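Wenn der Greifer schweigt

Ein Haushaltsroboter, der mitten in der Bewegung anhält, gilt in vielen Testberichten als sicher. Ich halte das für falsch.

Bei Trultgate liefen im März 3.000 Durchgänge in der Simulation. Zwei Arme sollten kleine Schachteln und flache Gegenstände aufräumen. In 465 Durchgängen meldete die Steuerung »Griff erfolgreich«, obwohl die Finger leer geschlossen hatten. Der Arm fuhr danach zur Ablage und öffnete sich über nichts. Gyu-bin Ki fand den Fehler erst beim Abgleich der Fingerkräfte. Im Protokoll stand kein Alarm.
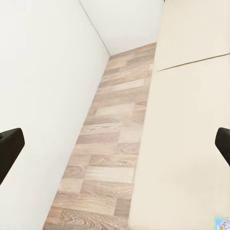
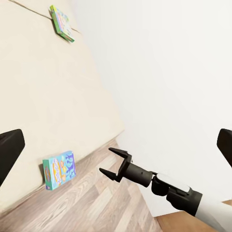
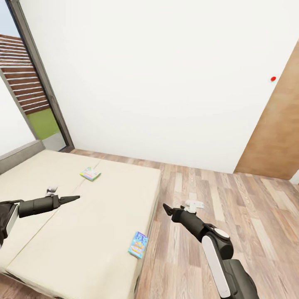
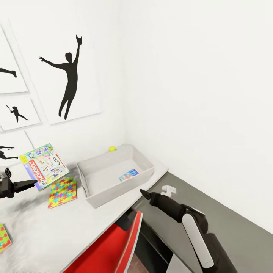
Ansichten aus der Simulation, Trultgate. Zweites Bild: geöffneter Greifer vor der türkisfarbenen Schachtel.

Man kann einwenden, dass ein leerer Griff niemanden verletzt. Das stimmt, solange der Gegenstand ein Brettspiel ist. Bei einem Glas oder einem Messer auf der Bettkante zählt, ob die Maschine weiß, was sie in der Hand hat.

Ea Kirkegaard verlangt deshalb, falsche Erfolgsmeldungen wie Zusammenstöße zu werten. Ich stimme ihr zu. Oluf Gunnlaugsson hält das für zu streng und verweist auf den Aufwand. Der Aufwand ist überschaubar: eine Kraftschwelle und eine zweite Prüfung nach 400 Millisekunden. Wer darauf verzichtet, sollte das im Prüfbericht offen angeben.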